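Small Items, Soft Surfaces: Sorting and Storing Toiletries in Student Bedrooms

Project report, Household Studies, Grulldale College
Submitted 14/07/2019

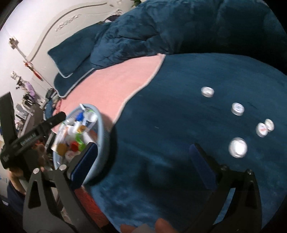

1. Introduction

The project examined how students living in shared accommodation sort and put away small personal items when the bedroom is the only private space available to them. It was carried out at Plondska House, a residence in which each student has a bedroom and shares a bathroom with the other residents of the corridor. Toiletries cannot be left in the shared bathroom overnight under the house rules. They are therefore carried to and fro, usually in a basket or a bag, and are stored in the bedroom between uses.

Early conversations with residents showed that the bed is the surface most often used when a basket is emptied or put in order. The desks at Plondska House are narrow and are generally occupied by books and a lamp. The floor is considered unsuitable by most residents. The bed is large, near at hand and clear for most of the day, and the task of sorting tends to move there without any decision being made about it.

The report considers whether the bed is a suitable place for this work, what difficulties arise with the smallest items, and what simple changes to bedding, containers and working order might help.

2. Aims

The project set out to record how a round basket of toiletries is normally emptied, sorted and refilled on a made bed; to compare a plush blanket with a flat cotton cover as a working surface; to identify which items are most often left behind or misplaced; and to propose a short method that residents could follow without buying new furniture.

It did not consider hygiene in any detail. A separate project on the cleaning of shared bathrooms was under way in the same year, and the two were kept apart at the request of the department.

3. Background

Published guidance on tidying is written chiefly for family homes, where there is a bathroom cabinet or a chest of drawers with room to spare. It has less to say on single rooms. The accommodation handbook issued to residents gives one paragraph to storage, most of it concerned with suitcases.

The previous year's report on wardrobes at Dalsgaard Court, a newer residence belonging to the same college, was consulted at the planning stage. Its main finding was that residents used hanging space well and shelf space badly. Items under a certain size were pushed to the back of a shelf and forgotten. It recommended open containers that could be lifted out whole, and the basket studied in the present project follows from that recommendation.

4. Materials and setting

The work was done in bedrooms of the standard type. A typical arrangement consisted of a bed placed with its head against the wall, a fitted sheet, a pillow and a plush blanket drawn over the greater part of the mattress. Residents were asked to leave the bed as they would on an ordinary day. Some turned the blanket down to show the sheet and some did not, and the upper part of the blanket was often left bunched near the pillow. This was not corrected.

The containers were round baskets with a woven, ridged rim. Baskets of this kind are light and can be carried in one hand. They have no divisions inside, and the contents settle against one another. A full basket would commonly hold bottles of different heights, tubes, wrapped packages and a number of low round tins or pots. The tall items stand up and can be found by their caps. The flat and round items go to the bottom, or slide down the side when the basket is tilted.

For the sake of consistency, the term "small rounds" is used in this report for any short, cylindrical cap, tin or pot that can be covered by the palm. The term "tubes" includes both full tubes and those that have been flattened by use.

A trial set of stick-on labels, supplied under the name Clovero, was used in the later sessions. The labels were plain white and could be written on in pencil.

5. Method

The project ran for 14 weeks and comprised 80 sorting sessions. The first sessions took place in March. In each one a resident was asked to empty the basket, decide what was to be kept, and refill it. No instruction was given as to order. The resident was free to stand, kneel or sit on the edge of the bed.

In the second half of the project a set order was introduced. Small rounds were taken out first and laid in a line on the blanket, well away from the edge of the bed. Bottles and tubes were left in the basket until the line was complete. The basket was then emptied of its remaining contents, wiped and refilled from the tallest item to the shortest.

A note was made at the end of each session of any item found afterwards in the bedding, on the floor or between the mattress and the wall. Residents were also asked for their comments, which were written down in their own words where possible. The notes were kept in a single exercise book and copied up weekly.

6. Results

Across the 80 sessions, 135 items were found out of place afterwards. The greater part of these were small rounds. Bottles were very seldom mislaid, and on 3 occasions only was a bottle found on the floor. Tubes occupied a middle position. A flattened tube is easily hidden by a fold, but it does not travel.

Small rounds behaved differently according to the surface. On the cotton cover they slid when the mattress was pressed, and those that landed on edge were inclined to roll. On the plush blanket they stayed closer to where they had been put, although they rarely lay quite flat. The pile and the soft folds beneath held them at a slight tilt. Residents reported that this made it easier to read a label on the upper face in some cases and harder in others, depending on which side of the bed they were standing.

Colour was found to matter more than had been expected. Pale lids on a dark blanket were noticed at once, even from the doorway. Dark lids on the same blanket were missed repeatedly, and were more often found by touch when the bed was made again. One resident changed to a light towel laid over the blanket for this reason and kept to it for the remainder of the project.

The position of the basket also affected the outcome. A round basket placed on a mattress will lean towards the heaviest part of its load, or towards the person kneeling beside it. A modest lean was helpful, as the contents could be seen without bending over them. A greater lean caused the upper items to spill. Residents who set the basket to one side and worked across the bed had fewer spills than those who placed it in the centre and worked round it.

Where the set order was followed, fewer small rounds were mislaid. The line served as a record of what had been taken out, and a gap in it was readily seen. It was not necessary for the line to be straight. Most were laid on a slant, following the reach of the arm, and this made no difference to the result.

The labels gave mixed results. They held well on smooth lids and poorly on ridged ones, and several residents objected to pencil on the grounds that it rubbed off in the basket.

7. Discussion

It had been assumed at the outset that the bed would prove a poor surface and that the report would recommend a tray. The results do not fully support this. A tray confines small rounds but has to be stored somewhere itself, and the rooms at Plondska House offer no obvious place for one. A plush blanket, drawn reasonably smooth over the working area, performed adequately. The chief risk lay at its margins. Where the blanket stopped and the sheet began, items passed under the edge and were not found until the bed was changed. The same applied to the bunched part near the pillow.

The basket itself deserves further attention. Its merit is that everything is in one place and can be carried at once. Its fault is that small rounds sink. Residents dealt with this in various ways, including a drawstring bag placed inside the basket and, in one case, a soap dish with a lid. Either would seem preferable to a basket with fixed divisions, which would not take the taller bottles.

Several limitations should be recorded. The residents knew that they were being observed and probably took more care than usual. The sessions were not evenly spread, and few took place during the examination period. The two surfaces were not used equally, as many residents preferred their own bedding to the cotton cover provided. No attempt was made to time the sessions, and the project cannot say whether the set order is quicker.

8. Recommendations

Residents sorting toiletries on a bed should draw the blanket smooth over the working area and keep clear of its edges. The basket should stand to one side. Small rounds should be taken out before anything else, laid in a line on a contrasting colour, and returned last in a bag or small box of their own.

It is further recommended that the storage paragraph in the residents' handbook be extended to cover small items, and that the supply of one narrow shelf per room be costed alongside the next replacement of desks. A repeat of the project at Dalsgaard Court, where the beds are lower and the desks wider, would show whether residents choose the bed when there is a fair alternative.

9. Acknowledgement

The author is grateful to the residents of Plondska House for the use of their rooms and for their patience with the exercise book.

Contact the department | © Grulldale College, Household Studies | Back to top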